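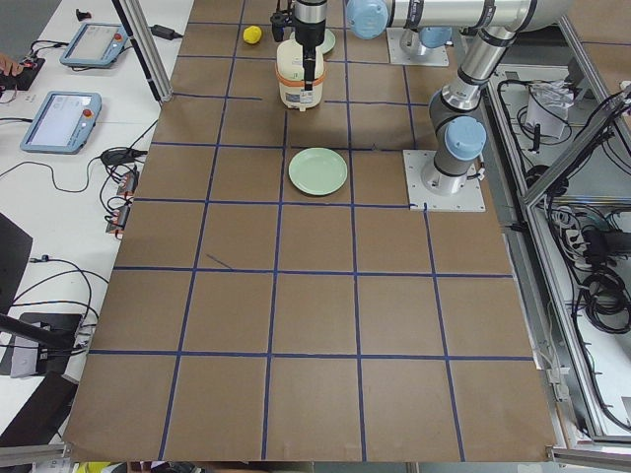 A casa do fundo

Quando entrei no clube de robótica eu achava que ia passar as tardes soldando coisa e gritando comando, tipo filme. Passei a primeira semana colando fita azul em papel pardo. Juro! De quatro no tampo da mesa, com a régua numa mão e o rolo na outra, enquanto o pessoal do terceiro ano dizia que a linha estava torta (estava mesmo).

A prova do Torneio Fladdale era assim: dois braços, uma mesa dividida em casas, e a gente tinha que servir o "café da manhã". Pote no prato, bola na casa certa, nada derrubado. Valia 500 pontos, e cada toque fora de lugar tirava 200, ou seja, dois esbarrões e tchau. O time da Benstead, que ganha tudo desde que eu me entendo por gente, já tinha postado um vídeo completando o circuito. Eu assisti ao vídeo no ônibus umas trinta vezes, ficando cada vez mais enjoada, e nem era da curva.

O nosso braço principal a gente batizou de Zelenák, que era o nome que estava na capa de um caderno velho esquecido na sala. O outro não tinha nome. Era "o outro", coitado, e eu gostava mais dele justamente por isso.

Minha função era o pote, aquele branco com a faixa laranja. Eu sonhava com o pote. O Zelenák tinha que pegar, erguer, levar até em cima do prato verde-claro e descer devagar, e era no descer devagar que morava o problema. Na minha cabeça a altura era 290 milímetros, eu tinha medido, anotado, sublinhado. Só que eu tinha medido do tampo e não do prato, e o prato tem borda, e o pote tem uns pezinhos, e na primeira tentativa o barulho foi tão feio que veio gente da sala ao lado perguntar se alguém tinha se machucado.

— Só o meu orgulho — eu falei, e fui buscar o pote, que tinha rolado.

Aí teve a tarde da bola. Faltava pouco para o torneio, era junho, já escurecia cedo, e a bolinha amarela estava lá na fileira do fundo, quietinha, parecendo um limão. Eu olhava para o pote suspenso na garra e não conseguia apertar o botão. Sabe quando a gente fica com medo de uma coisa que nem viva é? O dedo em cima e nada.

— Se você não apertar, ele fica aí até as férias — disse uma voz do outro lado da bancada.

Era o capitão, que nunca falava comigo (eu achava que ele me odiava por causa da fita torta). Ele se sentou, puxou o segundo controle para perto e ficou esperando, sem mexer em nada.

— E se bater de novo?

— Aí a gente cola outro papel. Mas você cola.

Eu ri, e rindo eu apertei. O braço desceu. Desceu tão devagar que deu tempo de eu pensar na minha avó, na prova de química e no preço do lanche da cantina, e aí encostou no prato sem barulho nenhum. A garra abriu. O pote ficou.

No torneio, em Sastdale, a gente terminou atrás da Benstead, claro, e derrubou a bola na última rodada. Perdemos os 200 pontos e eu voltei no ônibus com o rolo de fita azul no colo. O capitão dormiu a viagem inteira de boca aberta. Antes de descer ele me perguntou se eu já tinha pensado num nome para o outro braço.

Falei que ia pensar até segunda ordem. Já tinha três na lista.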